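Course notes, week 6: learning from demonstrations in simulation
Notes by Humaira Qureshi, for the Teltalholm short course

Reading for this session: the Sivis report, sections 2 to 4. Skip the appendix on rendering unless you plan to use it for your project.

## 1. Where we left off

Last week we trained a policy by plain behavior cloning. The policy takes in an observation and puts out an action, and we fit it to what a human operator did in the same situation. The loss is easy to write down:

`L = mean over (o, a) of || policy(o) - a ||^2`

The trouble starts when the policy runs by itself. Small errors move the arm into states the operator never visited, and the next prediction is worse because of it. On a short task you may not see this. On a kitchen task with several steps you will.

Two changes are covered this week. Both are in the Akpan code base under `week6/`.

## 2. Action chunks

In place of one action, the policy predicts the next *k* actions in one go. We run the first few of them, then predict again. A larger *k* means fewer decision points, so there are fewer chances for errors to pile up. It also means the arm reacts more slowly when something moves.

Things to keep apart when you read the code:

- `chunk_len` is how many actions are predicted
- `exec_len` is how many of those are carried out before the next prediction
- `exec_len` can never be larger than `chunk_len`

If you set both to 1 you get last week's method back. Do this first as a check. Your numbers should match last week's within the spread between seeds.

Chunks also help with pauses. Human operators stop and think, and a one-step policy can learn to stand still forever at such a spot. Gert Nel's version of the code trims pauses out of the data before training. Ours leaves them in, so don't mix results from the two.

## 3. The kitchen setup

The task family is called Jorovo. Each episode puts the arm in a simulated kitchen with a counter, cabinets, an appliance and a few containers. Kitchen finishes and object models are drawn from a list at reset. The arm stays the same in all of them.

We have 189 demonstrations. Of these, 160 are used for training and the rest are held out. The held-out ones are for checking the loss only. They are not a test of success, and please don't report them as one. Success is measured by running the policy in fresh episodes and counting how many end in the goal state.

An episode is stopped after 1000 steps if the goal has not been reached. A stopped episode counts as a failure, even if the arm was close. 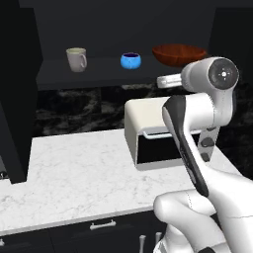

**Why do we test in fresh episodes when we already have a held-out loss?**

The held-out loss only tells you how well the policy copies the operator in states the operator reached. Running the policy lets its own errors feed back into what it sees next, and that is the thing we want to measure.

One more point on observations. A camera view can lose part of the workspace behind the arm. In the view above, the upper link covers the right portion of the microwave-style appliance, and the wrist overlaps one end of the wooden bowl on the shelf. A policy that sees a single image has to guess at whatever is covered. With a short history of images it may have seen the covered part earlier - if the arm was somewhere else at the time. The default config uses one image plus the joint angles. Exercise 3 asks you to change this.

## 4. Noise during collection

The second change is made to the data. While the operator drives the arm, we add small random offsets to the commands. The operator corrects for them, and those corrections are recorded as the labels. The training set then contains states slightly off the usual path along with the way back.

Note what is stored. The action we save is the one the operator *asked for*, before the offset was added. If you save the noisy command by mistake, the policy learns the noise. This bug has come up in student projects before and it's hard to spot from the loss curve.

Too much noise makes the task unpleasant to operate and the demonstrations get long and messy. Start low.

## 5. Results to compare against

The reference run was stopped at epoch 623, picked by success rate and not by held-out loss. The held-out loss had been rising for a long while by then and success was still going up. You will probably see the same pattern. Save checkpoints often and keep them until you have run the evaluation.

When you report a success rate, give the number of episodes and seeds with it. A rate without these can't be compared to anything.

## 6. Exercises

1. Set `chunk_len` and `exec_len` to 1 and reproduce last week's result.
2. Keep `chunk_len` fixed and vary `exec_len`. Plot success rate against it. Use the same seeds for every point.
3. Add a history of past images to the observation. Report success rate and training time, both before and after.
4. Train once on the noisy demonstrations and once on the clean ones, with equal numbers in each set. Look at the failed episodes and sort them by where they went wrong: reaching, grasping, moving or placing.

Hand in a PDF with plots and a short text for each exercise. Code goes in your own branch. Exercise 4 takes the longest to run, so start it first.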